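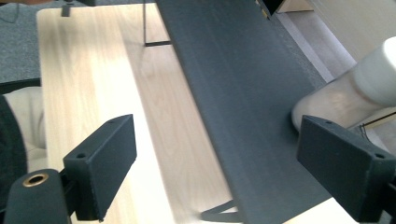

How often do the fingers on the Druvance hand gripper need to be looked at? Every 154 hours of use, going by the new service card, and any time they have been knocked or dropped.

The card went up at the Altow shop in Hawthorne on Thursday, December 26, 2024 and replaces the one-page sheet crews had been working from all fall. Main change - finger checks now come ahead of the cable check. The old sheet had it the other way and people were undoing their own work.

Raelene Cosgrove, who keeps the tool running on weekdays, wrote most of it. Short version: power off, wipe both fingers, look at the inside faces for nicks, then check each mounting screw by hand. No power driver on the finger screws. Two stripped blocks this year, both from a driver.

"It's a hand tool, so it gets treated like a hand tool," Cosgrove said. "Gets put down hard, gets leaned on things. The fingers go out of line a little and then you get a week of bad grips before anyone says anything."

Alignment is still done on a bench. Close the fingers slowly on the flat gauge and look for light along one side. If there is a gap, loosen the outer screw on that side, close again, retighten. Don't bend anything. If the gap is still there after a second try the tool gets tagged and goes on Cameron Hollis's shelf.

Hollis handles the wiring side. He is asking crews to leave some slack in the cable near the grip and to stop wrapping it round the arm for storage, a habit that has cost the shop 5 cables. Replacements are in the drawer under the label printer, the short ones only. Long ones are on back order untill January.

The finger pads are changing too. Costard, the shop's usual supplier, is sending a softer pad for work with flat boards and trays, where the old hard pad tended to slide. Tayla Tamihana ran the new one for 768 grips on the test bench and found light wear at the tips, nothing that would pull it from service. She wants a longer run before the old pads are thrown out, so keep them for now.

One thing the card leaves out is grease. Cosgrove and Carleen Trevaskis don't agree on it - Trevaskis wants a dab on the slide at every check, Cosgrove says it picks up grit and makes more cleaning. For the time being it's a dry wipe only, and the question goes to the December 30 shop meeting.

Logs go in the binder, same as before. Write the hour reading, which finger, what was done, initials. Kiri Goodwin has been finding entrys with no hour reading and will be sending those back.

Spare copies of the card are at the front desk. Laminated ones next week.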